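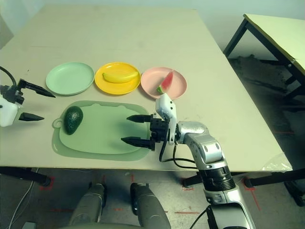 Letay Nigatu thinks we eat too fast to know if we were hungry, and she told me this while I was already reaching for the bread. She did not say it as a criticism. We were sitting in the back room of Ejigu, the small eating house in Undum where the midday meal takes two hours, and where I had planned to stay for 30 minutes and write my notes on the train.

Search this site Enter keyword Go

I came to Undum to write about lunch. In the town where I grew up, lunch was the meal when the shops closed and the streets became quiet. When I moved for work I learned to eat at my desk, with one hand on the keyboard, and after a few years I believed that I preferred it. Many people I know say the same. They are not unhappy about it – they only notice, sometimes, that it is four in the afternoon and they cannot remember what they ate.

Undum has almost 4000 inhabitants and one big employer, the Ikelska paper mill. Until last April the mill gave its workers a short break at noon. Then the management agreed to try a long one, with the working day finishing later. The trial was the workers' own idea, and it passed by 78 votes. Some of the people who voted against it are still angry. A father of small children told me that he does not want a beautiful lunch, he wants to be home before the bath and the bedtime story. I had no answer for him, and I still think about what he said.

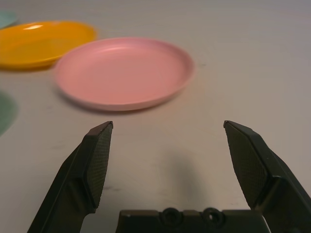 The others have used the time in different ways. Some sleep in their cars. A group of women from the cutting hall walk down to the Rodel, the river behind the mill, and eat on the stones when the weather is mild. A few go home and cook, and one man has learned to make soup at the age of 61. He makes too much of it, so his neighbor eats with him now, after years in which they only greeted each other over the fence.

At Ejigu the tables are long and you sit where there is a place. First comes a dish of something sour, then you wait. The waiting was difficult for me. On the first day I looked at my phone many times. On the second day I left it in my coat, and I listened to a discussion about roof repair which had clearly been going on since the autumn.

I asked Nigatu if she thinks the long break will continue. She said that the mill will decide with its numbers, and that the numbers are not her work. Then she asked if I wanted coffee. My train was leaving in ten minutes – I knew this very well – and I said yes, and took the next one.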